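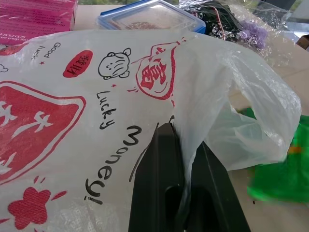
When does the Mirnham bag charge begin?

The charge applies to single-use carrier bags from the first trading day after the council notice of Tue 24 May takes effect, and shops that have already registered may start sooner.

Retailers in Mirnham will have to charge for thin plastic carrier bags at the register under a revised local waste rule published this week. The rule covers bags with handles supplied at the point of sale. Bags used only for unwrapped produce, raw meat or fish are exempt, as are prescription bags handed over at a pharmacy counter.

The notice lists 296 registered premises. Of these, 233 have returned the required form stating which bag types they stock and the film thickness of each. The remainder will receive a second letter. A shop that does not reply can still trade but may not claim the small-premises allowance, which reduces reporting from monthly to once a year.

Printed bags are treated the same as plain ones. An earlier draft had proposed a separate category for bags with heavy ink coverage, on the grounds that dark inks lower the value of recycled film. The category was dropped after Undero, the contractor that sorts the town's plastics, reported that its line does not separate printed film from unprinted film and has no plans to do so.

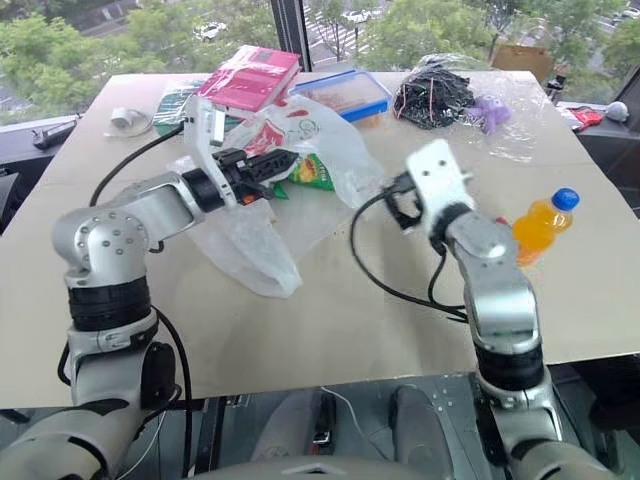

Collection and sorting

Film will continue to be collected at the Flaronley depot and at store drop-off bins. It is not accepted in curbside carts, where it wraps around the rotating screens and stops the line. Undero logged 3,226 minutes of downtime from this cause in the last reporting year. Bags should be empty and dry, with paper receipts removed.

Baled film from Flaronley is sent to a reprocessor in Grønli, where it is washed, shredded and pelletized. The current contract sets a contamination limit by weight for each bale. Loads over the limit are returned at the sender's cost. The depot shipped 1,096 bales under the contract, and the council has not published the number returned.

Stores must keep sales records for charged bags and make them available on request. Income from the charge stays with the retailer and is subject to sales tax in the usual way. Registration forms can be picked up at the Flaronley depot office during opening hours.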